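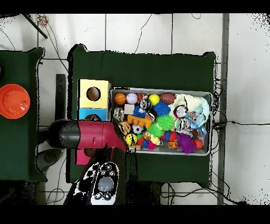
3.2 Stimuli and Set Size

Clutter was treated as a property of the item set and of its layout. Earlier work on visual search has mostly used flat arrays in which items do not overlap, so that set size and clutter can be varied separately. Loose toys do not allow this. When many colorful pieces share one shallow tray, as in Figure 3, neighboring items overlap and their outlines merge, and the number of items no longer predicts how hard a given one is to find.

We therefore scored each photograph in the Susum set on two measures. The first was edge density, computed on the luminance channel after resizing. The second was color variability, taken as the spread of pixel values in a perceptually uniform color space. Kurian and Lobo scored the overlap between neighboring items by hand, using the Tillman scale, and settled disagreements by discussion. Of 979 photographs, 776 met the inclusion rule and were kept. Those excluded had either a target hidden by more than half or a strong reflection on the tray surface.

3.3 Procedure

Participants were tested one at a time in a dim room at the Letport site. Each trial began with a word naming the target, followed by a blank interval and then the photograph, which stayed on screen until a key was pressed. Targets were absent on half of the trials. Trial order was random within blocks, with the limit that the same target word could not appear on two trials in a row. Response times from incorrect trials were left out of the main analysis and are reported separately in Section 4.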